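Laundry at Mondal House - Frequently Asked Questions

Last updated 9/18/19

Welcome to the laundry page! We get more questions about the washing than about the beach, the parking and the wifi put together, so we've gathered the usual ones here. Have a read before your first load, and if you're still stuck afterwards, please do send us a message. We're always happy to help.

Is there a washing machine, and is it shared?

There is, and it is. The laundry is used by everyone staying in the house, and last year the laundry book had 1,168 loads written in it, so you can imagine that a bit of give and take goes a long way. There's a front loader with a dryer stacked on top of it. Please write your room name in the book beside the time you'd like, and try to keep it to two loads in a row when the house is full. If the next space is empty you're very welcome to keep going.

What does it cost?

Nothing at all for guests staying a week or longer. For shorter stays we ask for $2 in the tin on the shelf, and that covers the wash, the dry and the powder.

Which program should I use?

For everyday clothes and beach towels, turn the machine on with the On/Off button, choose a program with the round silver dial, and then have a look at Temp and Spin before you walk away. The last person may have had very different washing from yours. We do most of our own things at 30 degrees and find that's plenty, even for the children's clothes, and they are not tidy children.

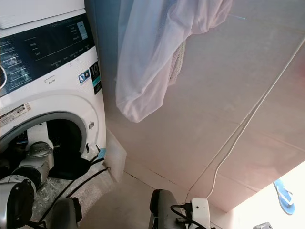

If you're in a hurry, look for Time Manager, and if you'd like your washing to be ready when you get back from a walk, try Delay Start. We'd only ask that you don't set it to run through the night, as the room above the laundry is a bedroom and the spin does carry through the floor a little. The booklet for the machine is in the top drawer, along with the one for the dryer, and both are much better than we are at explaining the finer points.

How much can I put in?

Less than you think, probably! We like to be able to slide a hand in over the top of the clothes once they're in the drum. Bath sheets are the usual trouble, and so are the big picnic rugs from the hall cupboard. Give a rug a load to itself. Before you close the door, run your fingers along the bottom of the rubber seal and make sure nothing has been left hanging over it. Socks are terrible for this, and so are dark T-shirts, which you can miss completely against the inside of the drum.

Do I need to bring detergent?

No, we keep a tub of Virker powder on the shelf with a scoop in it. One level scoop is enough for a normal load. If anyone in your family has sensitive skin you may prefer to bring your own, and that's perfectly fine. We'd rather you didn't use fabric softener on the house towels - it leaves them lovely to touch and no good for drying anybody.

Can I use the dryer for everything?

Almost everything. Sheets, towels, cotton clothes and pyjamas all do well in it. Please keep bathers, wool and anything with a rubber backing out of it, and the same goes for cloths that have had cooking oil, petrol or sunscreen soaked into them. There's a drying rack behind the door for that sort of thing, and on a fine day the line in the yard will beat the dryer anyway.

Clean the lint filter after each load, even if it looks all right to you.

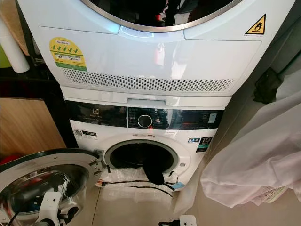
Leave the vent holes clear as well, and don't drape wet things over the front of the machines to drip. If the dryer is a stretch for you, there's a low step in the corner of the laundry. It's quite steady, but do ask somebody taller to reach in for the last sock if you're at all unsure on it.

My washing has finished and the door won't open. What now?

Give it a couple of minutes and try again gently. Please don't pull! If there's still water sitting in the drum, run a spin on its own, and if that doesn't shift it, message us and we'll come over.

Somebody has left their washing in the machine. May I move it?

Yes, once it's been sitting for 20 minutes or so. Pop it in one of the baskets, leave it on the bench and carry on with yours. No hard feelings either way, we've all gone out for lunch and forgotten a load.

Should I leave the washer door open afterwards?

Yes please, a little way, so the seal can air. The exception is when Pakora is about. Pakora is our cat, she is very fond of a warm dark place, and we ask everyone to look inside both machines before starting them. In February she found her way into a basket of clean sheets and we had to wash the lot again.

Is there a laundromat nearby?

There's one on Rellau Street, 200 metres from our front gate, on the same side of the road. It has bigger machines than ours and is the best place for doonas and sleeping bags. Take coins with you, as the change machine there has its good days and its bad ones.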